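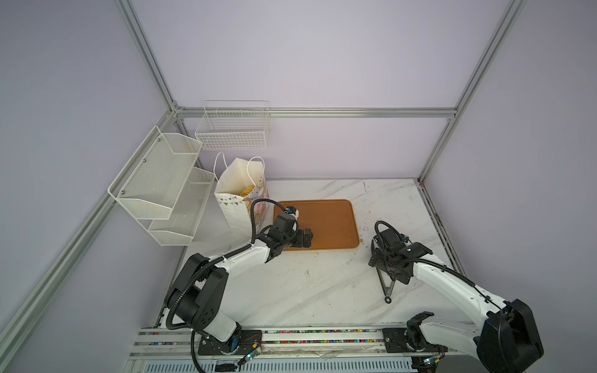 I run a small book blog called Edemik, and I'm looking for readers to join our next round of reviews. It's been just me and Macario Bautista for a while now, and between us we can't keep up with what lands in the inbox. We mostly cover small press novels, novellas and short story collections, with a soft spot for science fiction that stays close to home. Think less starship, more two white robot arms working over a marble-patterned tabletop, and somebody's aunt who has opinions about it. If that sounds like your kind of shelf, keep reading!

What you'd be doing

You pick 2 books a month from our list (there are 54 on it right now, and yes, I know) and write up each one for the blog. Reviews run 300 words or so, longer if you've got something to say. I edit lightly. I'll fix your commas and leave your opinions alone, even when you hate a book I love, and Macario and I have already had that fight over Botora, the 298-page one with the lighthouse, so you won't shock anybody.

Once a month we also do a group post where everybody answers the same question. Last time it was "which book did you lie about finishing?" and I'm still getting emails.

Who I'm hoping to hear from

You don't need a blog of your own or a degree in anything. I'd love a couple of people who read romance or mysteries, as we're thin on both, and at least one person who'll take poetry off my hands (please). You do need to be 18 or over, and you need to be okay with deadlines. Mine are soft, but they exist.

What you get

Free copies, mostly ebooks, with paperbacks when the publisher will mail them. I can also pay $10 a review, which I wish were more. Your name goes on everything you write.
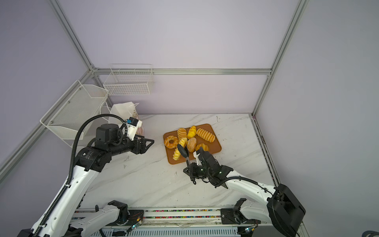

How to apply

Send me a short note through the contact page with the last three books you read and a paragraph on one of them. It can be a mean paragraph. Lerato Sithole reads the applications with me, and she likes a specific complaint better than a vague rave. Put "Reader" in the subject line or it'll end up with the newsletter replies.

Notes are due by August 8, 2021, and I'll write back to everyone, yes or no. The new group starts the week after, and you'd be signing on through February.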